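Huerta Street Flea Market Comes Back on Sunday Mornings, and I Was There at Six

Well, it happened. After two years of the lot behind the old Cludow bottling works sitting there with nothing but weeds and one very stubborn shopping cart in it, the Huerta Street flea market is back. I set my alarm for five, drank half a cup of coffee in the car, and was standing at the rope with a flashlight in my pocket when they let us in.

If you are new to Norkonness, the short version is that the market ran on that lot every Sunday from spring to the first frost, and people drove in from as far out as Alport to sell at it. Then the bottling works changed hands, the new owners fenced the lot, and the sellers scattered. A few of them set up at the fairgrounds for a while. It wasn't the same, and the parking cost more than most of what I bought.

The city and the owners signed a new lease over the winter. It covers Sundays only, six in the morning until one in the afternoon, and everything has to be swept and gone by two. There are 60 spaces for sellers, and every one of them was taken on opening day. The waiting list is already long enough that the woman at the gate laughed when I asked to see it. She did let me see it. My handwriting is better than most of the people on there.

Getting in is free, same as before. A seller's space is the part that has changed. It used to be whatever the man in the folding chair decided you looked like you could afford, and now you pay online by Tuesday night and get a number by email. I heard a fair amount of grumbling over that in the coffee line, mostly from people who have sold there forever and don't care for email. You can still pay in person at the Norkonness parks office if you go during the week, but the office closes at four, so good luck if you have a job.

Now for the stuff, which I know is why you're reading! The front rows were a lot of tools, a lot of kids' clothes and more bread machines than this town can possibly need. Things got better toward the back wall. I saw a barber's chair with the original leather, a box of sheet music, two church pews (too long for my house, and I did measure) and a framed map of the county from 1910 that shows Alport with a train station and Norkonness as a dot with the name spelled wrong. The seller wanted $255 for the map. I walked away from it three times. It was gone the fourth time, so if you have it, please be nice to it. 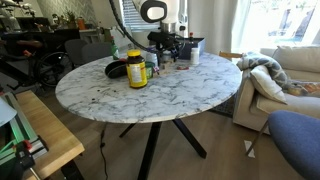 I did not go home empty-handed, of course. I came away with a cast-iron skillet that needs a good scrubbing, four juice glasses with oranges on them and a lamp that may or may not work. The lamp was five dollars, and the man threw in a shade that doesn't fit it. My sister will tell you I have enough lamps. She has a point, but she also took two of the juice glasses.

Prices were higher than I remember, and I don't think that's just me getting older. The skillet would have been three or four dollars back then and I paid nine. Still, people were dealing. By eleven or so the signs started coming down and the voices got friendlier, and by noon you could get a whole box of paperbacks for the price of one. If you want the pick of things, go early, and if you want a bargain, go late. I have never managed to do both on the same day without a nap in between.

Food is a mixed bag so far. There's one coffee truck and one taco stand, and the line for the tacos went all the way back to the gate by nine. The kettle corn people are supposed to be returning in June. No word on the lady with the peach hand pies, and believe me, I asked.

A few practical things. The main entrance is on Huerta Street now, at the end where the loading docks used to be, and the old gate on the alley side is for sellers only. Parking is free in the school lot across the street, but it filled up before seven on opening day and after that people were circling. The number 597 bus stops at the corner, and on Sundays it starts running early enough to get you there when the rope drops. Bring cash in small bills. Plenty of sellers take cards, but the signal back by the wall is terrible, and I watched a man hold his phone over his head for a full minute trying to sell somebody a wheelbarrow.

Dogs are allowed on a leash -- this was a big argument at the public meeting in February -- but they aren't allowed in the food area. The ground is still rough in spots, mostly in the middle rows where the old paving has come up. The owners say it'll get patched before the summer. I'd wear real shoes. If you're pushing a stroller or using a chair, the outside loop is smooth the whole way and most sellers were happy to carry something over to you for a look.

There are portable restrooms now, on the Cludow side by the fence. Longtime shoppers will understand what an improvement this is, and I'll leave it there.

Not everybody on the street is thrilled. I talked with a couple who live two doors down from the lot, and they said the trucks started lining up at four in the morning with their engines running. They like the market and used to shop it themselves, but they'd also like to sleep on a Sunday. The lease says no seller vehicles on Huerta Street before five, so somebody is going to have to stand out there and enforce it. The city says it will have a person at the corner starting next week. I'll be interested to see who they get to do that job, and what they bribe them with.

The lease runs through the end of September, with a vote in the fall on whether to do it again next year. What I saw on opening day looked pretty good to me: full rows, a steady crowd and hardly any trash on the ground by the time I left. But the city is going to be looking at noise and traffic, and so are the neighbors, so park where you're supposed to and don't honk.

If it rains, the market is still on. They only call it off for lightning or high wind, and the notice goes up on the parks page by five that morning. I'll be back next Sunday with a longer tape measure and a little more cash. If anyone spots a lampshade in a medium size, cream or white, doesn't have to be perfect, hold it for me. I'm the one in the green rain hat.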